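FROM THE KITCHEN TABLE – September

Quick one this month, I'm typing between two other things. The lunch table is back at Firville and it's staying. Sandwiches, a lemon drink, fruit if someone brings it, cups for whoever turns up. Starts at noon, ends when the bread does.

Thanks first. Berenice Mendoza for the avocados. Natalia Cisneros for the lemons off her mother's tree. And Heriberto Tlapale, who cut bread for an hour and didn't sit down once.
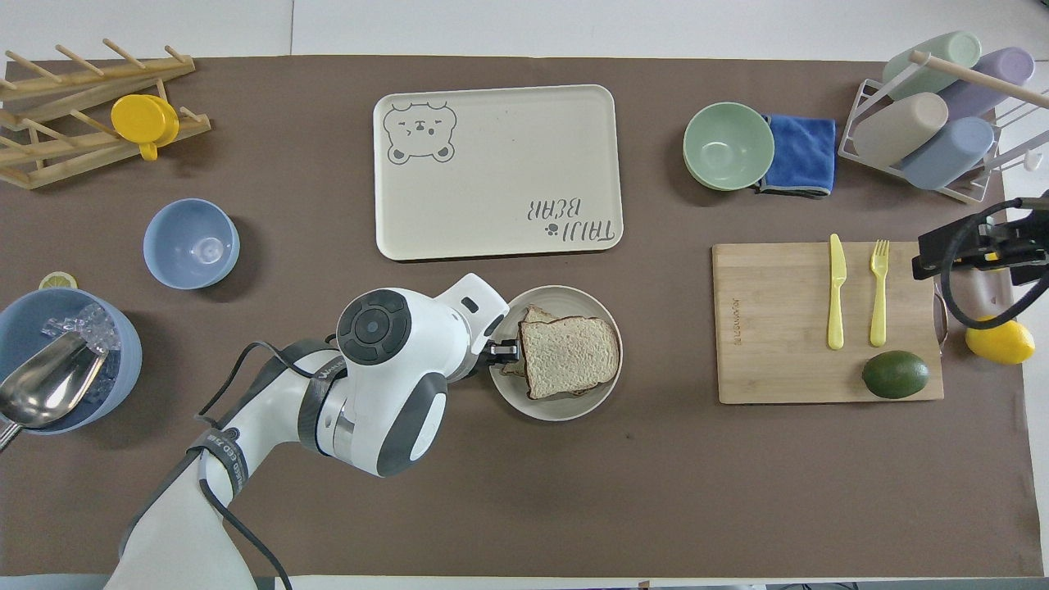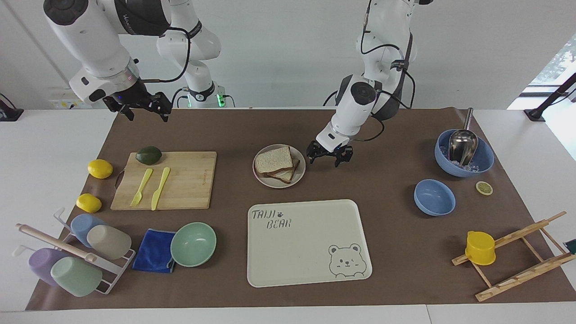 Sandwich on the round plate, cup rack, cutting board, bear tray. Lunch table at Firville.

What goes where

A few people asked for this in writing, so. Brown paper down first. It saves the tabletop and at the end you fold it in from the corners, crumbs and all, and it goes in the trash. Don't shake it out over the sink. We had a clogged drain in the spring and I was the one with the wrench.

Plate in the middle. Everything else goes around it so people can reach from both sides. The cups stay on their rack until somebody wants one – please don't line them up on the table beforehand, they get knocked over and then we're mopping. Cutting board next to the fruit. Bowls anywhere there's room.

Cloth stays ON the table. Not in your back pocket, not over the chair. Last time we had three people looking for a cloth and all three found the same one in the bathroom.

Bread

Plain white is still the favorite. We tried the seeded loaf in the summer and most of it came home with me. Brisa Gallegos wants rye and is welcome to bring rye.

Stack the slices as you go and cover them if you're walking away. Bread left out by the window dries up in no time, the top slice goes first. Dry ones aren't wasted, put them in the paper bag on top of the fridge and I'll make crumbs.

Filling: avocado, a squeeze of lemon, salt. Mash it with a fork right on the board if you don't want to wash another bowl. If the avocados are hard leave them be, put them in a bag with a banana and use the cheese instead. There's always cheese. Second shelf, behind the mustard.

The lemon drink

Now that everyone wants the recipe. Nothing to it:

5 lemons, juiced
Sugar to taste, start low
Cold water to fill the big pitcher
Ice in the cup, not in the pitcher

That last line matters to me more than it should. Ice in the pitcher and by one o'clock you're pouring lemon flavored water. Ice in the cup, pour over, slice on top if you're feeling fancy. Use the scoop for the ice. Not your hand, not a cup. Rinse it when you're done and hang it up, don't leave it at the bottom of the bucket for the next person to fish out.

Ehab Tawfik makes his with mint and no sugar and says ours is candy. Try both I guess.

Cups and dishes

Plastic only for the lunch table. We lost too many glasses last year and the floor in there is tile. Colors don't belong to anyone, except that the kids have decided otherwise and I'm not getting involved.

Washing up in this order – cups, bowls, plates, board, then anything greasy. Cups go back upside down on the white rack. Bowls and plates on the wooden one. The cutting board gets wiped, dried right away and stood on its edge. It's bamboo, it will split if it sits in water. Please please don't soak it overnight. One already went that way.

The plastic forks and knives get washed too, they are not throwaway. I pulled a handfull out of the trash after the last lunch.

Trays: the one with the bear on it is for carrying and for fruit, fine to wipe with a damp cloth. No scouring pad, it'll take the drawing off.

Money, briefly

The jar by the door came to 982 pesos over the summer. That paid for the bread, the sugar and two new cloths, with a bit left over for September. Villalobos is still giving us the end-of-day loaves at half price if we call before five. Whoever's calling, ask for them unsliced, they keep better.

If you want to give something and don't have cash, we need:

– dish soap, the plain kind
– one more bowl, medium
– a lid that fits the big pitcher (ours has gone missing, check your cars)
– paper napkins
– ice trays, or bags of ice if you have the freezer space

Who's on next

Setting up: Brisa and me, from eleven. Sandwiches: Heriberto again, plus anyone who can cut straight. Drink: Natalia. Washing up is wide open. I'd love two names so it isn't the same people with wrinkled fingers every time. Write yours on the sheet inside the pantry door, or tell Berenice and she'll add you.

We had 21 for the last one and ran short on bread near the end, so I'm ordering an extra loaf. If you're bringing family let one of us know the night before.

Oh and somebody left a green lunch bag with a sweater in it. It's on the hook by the pantry. I'm keeping it til the end of the month and then it goes in the donation box.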